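Reviews > Monitoring and Sensors > Condition Monitoring

Warkeo Wireless Vibration and Temperature Sensor Kit: Review

29 February 2024
By the Reviews Desk
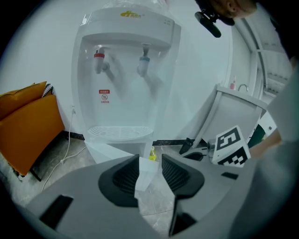

The Warkeo kit is sold to small and mid-size plants that want some warning of bearing trouble but don't have the budget for a full wired system. It comes with four battery sensors, one gateway, magnetic and stud mounts, and a year of access to the dashboard. We bought ours from Lormont for $565 and have had it running on two pumps, a blower and a conveyor gearbox.

Installation

Getting the sensors on took less than a morning. The magnets are strong enough for a clean cast housing, but on the blower, which has a thick coat of old paint, we went to the stud mounts after one sensor shifted. Stud mounting means drilling and tapping, and the kit doesn't include a tap. The thread size is printed on a card in the box and is missing from the online manual.

The gateway wants a 24-volt supply. A plug-in adapter is an extra, which seems stingy at this price. Pairing is done from a laptop over a network cable. Three sensors paired on the first try. The fourth needed its battery pulled and put back.

Range

Warkeo claims long range in open air, but few people will use it in open air. With the gateway on a column in the middle of the building, the farthest sensor was 140 feet away with one block wall between them, and it dropped a handful of readings a week. Moving the gateway up above the pipe rack fixed most of that. If your motors are in a pit or behind a steel door, plan on a second gateway.

Readings

Each sensor reports overall vibration on three axes and a surface temperature every 15 minutes. You can shorten the interval, at a cost in battery life. A full spectrum is taken twice a day, or whenever you ask for one.

We compared the overall numbers with our handheld meter at the same points. On the pumps the two agreed closely. On the gearbox the Warkeo read a little low on the axial direction, and it did so every time, so the trend is still usable. Temperature lags on startup, as you would expect from a sensor in a plastic shell, then settles. One pump runs at about 134 degrees Fahrenheit at the drive end, and the sensor held close to that through a full shift.

These are slow sensors. They suit machines that run for hours at a steady load. A machine that cycles on and off will often be caught while it is stopped, and the dashboard logs that as a normal low reading unless you set a minimum threshold. Set the threshold first. We didn't, and our January averages for the conveyor are useless.

Software

The dashboard is plain and loads quickly. Alarms go out by email or text, with two levels per measurement. The default limits are too loose for small motors, and the setup guide should say so. Export is CSV only. There is a Modbus output on the gateway, and we had it feeding our existing Plattner panel after some trial and error with the register map, which is numbered from zero in one table and from one in the next.

After the first year the dashboard is a paid subscription. Without it the gateway keeps passing live values over Modbus, but you lose history, spectra and text alerts. Get the renewal price in writing when you order.

Compared with the Baleo

The Baleo starter kit costs more and has only three sensors, but its housings are metal and its spectra are finer. For a plant with someone trained to read spectra, the Baleo is worth the difference. For simple trending and an alarm when something changes, the Warkeo does enough.

Verdict

Good value for steady-running equipment in a fairly open building. Budget for the power adapter and maybe a second gateway. Not suitable for washdown areas, and not rated for hazardous locations.

Contact the reviews desk | Copyright 2024, all rights reserved | Back to top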